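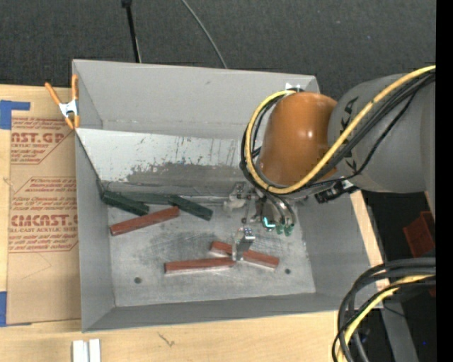 Our council wants to close the small recycling point at Kidurholm and send everyone to the new site at Ledemeck, 9 miles away. The case for it is simple enough. One large site is cheaper to staff than three small ones, and the new one has longer opening hours and room for lorries to turn. I think it is the wrong decision all the same, and I would like to set out why.

The figures in the council's paper cover what the council spends. They don't cover what residents spend. If 300 households each make the longer trip once a month, that is a lot of petrol and a lot of mornings, and none of it appears in the budget. A cost moved from the council to the people who live here is still a cost.

Then there are the people without cars. The 106 bus goes past the Ledemeck turning but does not stop there, and drivers can refuse to carry a broken chair or a bag of old paint tins even if it did. At Kidurholm you can walk in with a wheelbarrow, and people do. Anselmo Mosquera, who spoke at the October meeting, takes his neighbours' garden waste down along with his own. He asked how he was meant to do that on a main road with no pavement. The answer was that a collection could be booked online for a fee.

I accept that Kidurholm is not in good shape. The gate sticks, the signs are out of date and the queue blocks the lane before noon in spring. Rasmus Raudsepp, my ward councillor, makes this point whenever I write to him, and he is right about the lane. But these are repairs - a gate, some signs, a different entrance time for trailers - and the council has never put a price on them. It compared a new site with a neglected one.

My own view is that the small site should stay open on shorter hours. Two mornings and one evening a week would do. Large loads and builders' rubble could go to Ledemeck, where there is space for them. Isudine kept its small site on much the same terms when its larger one opened, and fly-tipping on the back roads there has not become the problem it is around Chiriac, where everything was shut at once.

The consultation is open until the end of the month. The form is long and the question about Kidurholm is on the last page, under "other comments".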